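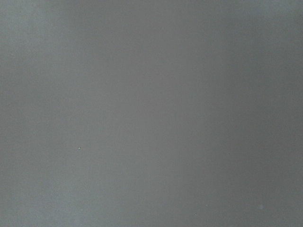 Zulmira Sampaio wrote after the last session that she had gone home, looked at her own hallway for the first time in years, and found she couldn't name its color. She had always called it gray. By the window it looked nearly blue, by the coat hooks it looked like weak tea, and she wanted to know which one she should be matching if she needed to touch up a patch.

I was so pleased to get that note, because it's the whole subject of this handout, and she got there on her own with a cup of coffee in her hand.

Session 4: Looking at plain gray surfaces

Bring: a soft pencil, a sheet of white paper, a lamp you can move, and the gray sample card from the Praro folder (if yours has gone missing, there are spares on the shelf by the sink).

1. One surface, several grays

A smooth matte surface in a single color will hardly ever look like a single color. Light reaches one part more than another, and the eye, bless it, smooths the whole thing over and tells you "gray." In the picture on this sheet, compare the left side with the right. The left is paler and a little bluish, the right is darker and more neutral, and you will hunt in vain for a line where one becomes the other. Cover the middle with your hand and the two sides hardly seem related.

So, to answer Zulmira: match in the place where the patch will be, in the light it will live in. Hold the card flat against the surface, never at an angle, and look again after supper with the lamps on. A gray that vanishes at noon can stand out like a thumbprint at night.

2. Cool and warm

People worry about these words more than they need to. Cool only means leaning toward blue or green, and warm means leaning toward yellow, red or brown. With grays the lean is often very slight, and it's easiest to see when two of them are side by side. Duarte Veloso uses a torn scrap of plain white paper as his neighbor for everything, and I've come around to it. Lay the white down first, then judge.

3. Small marks

Once your eye has settled, little things start to shout. There's a small whitish speck toward the lower left of the picture, and I'd guess most of you found it before you finished reading section 1. Dust or lint can do that on a matte finish. Before you reach for any paint at home, try a dry, soft cloth with hardly any pressure - rubbing hard can leave a shiny spot, and a shiny spot is a good deal more trouble than a speck.

Exercise

Choose a plain surface at home, any gray or off-white one will do. Look at it for 2 full minutes without touching it. Then shade a strip on your paper, light to dark, with no hard edges, and write "cooler" or "warmer" underneath wherever you notice a change. Do it once in the morning and once in the evening, and please keep both strips, even the one you don't like. We'll pin them up next time and have a good long look together.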